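Planning to buy robot arms for a small workshop: what to put in the budget
by Eleni Stojanovska

Many readers have asked me what it costs to put a pair of robot arms in a small workshop, for simple work like holding, turning and joining light parts. I can't give one answer, but I can tell you how we made our list of costs at our workshop in Ultham, and where we forgot things. My colleague Rok Đorđević kept the invoices and I have taken the figures from him.

Start with the work

Write down the parts you want the arms to handle before you open any catalogue. Put the real parts on a table and look at them. How long is the longest one? Which is the most slippery? Can one arm hold it, or must two arms hold it together? A small cap and a long pipe ask for very different fingers, and a thing with an awkward shape, like a chair, asks for free space on all sides when it is turned.

We wrote our list on one sheet of paper and it stayed on the wall until everything was ordered. When a seller offered us something nice, we looked at the sheet. Two times this saved us from buying a bigger arm than we needed.

One arm or two

One arm with a good clamp on the table is cheaper and easier to learn. If your work is mainly picking up and putting down, stay with one. For joining pipes into fittings we wanted one side to hold while the other side works, and a clamp was too slow to open and close for each piece. If you are not sure, buy one arm first, but ask the seller in writing if a second arm of the same type will still be sold next year.

The table and what goes on it

The table is part of the equipment, so give it its own line in the budget. It must not move when you push it with your hip. Measure the reach of the arms with a piece of string, from the place where they will be fixed, and mark on the floor where the string ends. Do this before you order the table. We did it after.

A padded mat is good for white plastic parts, which show every scratch. Choose a dark colour if your parts are light, you will find small fittings much faster. A cloth under the smallest pieces is also useful, and costs nothing if you cut up an old sheet. 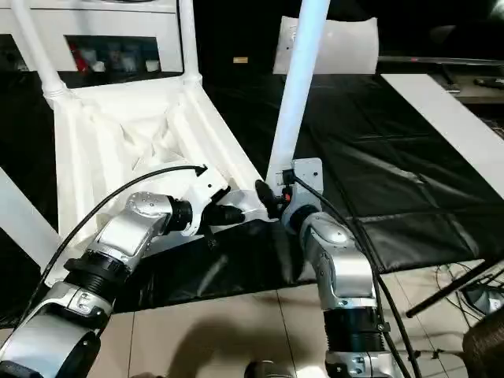
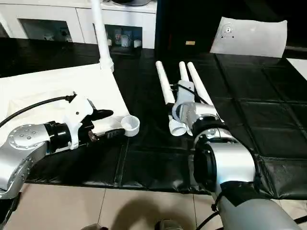
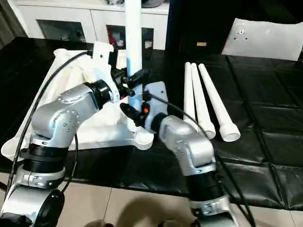 Ultham Workshop Pages, No. 292

Fingers and grippers

The price of an arm often doesn't include the gripper, and the price of the gripper often doesn't include spare fingers. Ask for the three prices on separate lines. The offer we had from Bavason was 3,820 euros for grippers, mounting plates and cables together, and at first we thought this was expensive. The Strömberg offer looked much lower, but the cables and plates were on another page, in smaller letters.

For the finger pads, plan a yearly amount. With us it was about 285 euros in the first year. Smooth pipe is hard on the pads, as you will press more than you should in the beginning. Keep one new set in the drawer, always, and write the date on the old set when you take it off.

Cables

I underline this one. Cables outside the arm need slack for the whole movement — also for the strange movement you make only once a month. Before you pay for longer ones, move the arm slowly by hand (if your model permits it) to each corner of the table and see where the cable becomes tight. Straps for holding cables to the arm are cheap, so buy a full packet in more than one length. Check also how the connector at the gripper is locked. One which can be pulled out by a small tug will be pulled out.

On the floor, decide where the cables go before the first day. A cable channel from the building shop is enough.

Practice parts

Put a sum aside for parts which will be broken or thrown away. We bought white plastic pipe, couplings and end caps in the cheapest quality, and later we were sorry for the cheapest quality, as the sizes were not equal and a cap that went on one pipe didn't go on the next. Take the same parts you will use in the real work, only fewer of them. Old furniture is good for practising larger shapes.

The days you don't earn

This is the cost that was missing from our first plan. For some weeks a person stands beside the arms and learns, and the normal work of this person waits. Rok now writes these hours in the same table as the invoices, with an hourly price. If you buy training, ask that it is given at your own table with your own parts. The Honano course we looked at was well organised but used only their wooden blocks, and we did not take it.

Short list before you sign

— the sheet with your parts, with lengths and weights
— reach measured with string
— arm, gripper and spare fingers priced separately
— delivery up the stairs, if you have stairs
— who comes when it stops, and from which town
— cost of moving it, if your rent contract ends
— electrician, one visit at least

Our own offers arrived in March and we signed two months later, after asking each seller the same questions on the same form. If you would like the empty form, write to me at the Pages and I will send you a copy.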